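July 17, 2022 – wash and stain notes, round table

Back on the cloth bags today. Anqi wanted the fringed drawstring one tried before we commit to the whole batch from Stockdale, and I'd been putting it off because I hate ironing fringe (it goes everywhere). Weighed it first on the little scale: 55 g dry, nearly the same as the April ones, so the fabric weight hasn't changed even if the finish has.

Plan was the usual – 40 degrees, short cycle, dab of the Clerura on the seam. I wanted to reread the back of the bottle before measuring anything, as last time I went by memory and used twice what I should have.

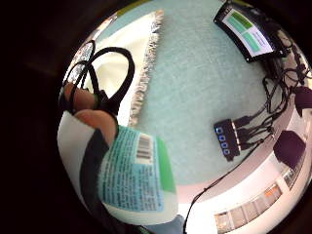 White bottle with the light blue label, barcode end up. Fabric fringe behind.

The print on that label is tiny!! Ngaio, if you still have the big copy of the instructions you made, please tape it inside the cupboard door. I've written 80 ml on the shelf card for now, and if that's wrong somebody fix it.

Other things while I'm at it. The teal cover on the round table is lovely to work on for pale fabric, you can see every loose thread against it, but it creases if you so much as look at it. Hafþór says pull it from the far side and don't bother with the iron. Tried that, sort of works. The cables still want a proper home, I keep moving the hub over to make space for the bag and then moving it back. 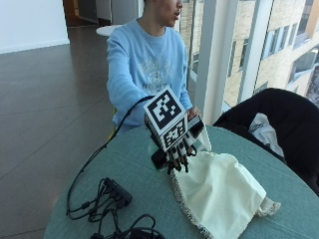 Ivory bag on the teal cloth, still wrinkled, drawstring type with frayed fringe.

I like the frayed edge more than I expected to. Esperanza thinks it'll shed in the wash and wants a row of stitching just inside it, which would add a day. My vote is to wash one as it comes and one stitched, then put them side by side. Order number for the thread is 396 if anyone's calling Stockdale.

To do: second bag from the bin, weigh again after drying, ask Damian about softer cord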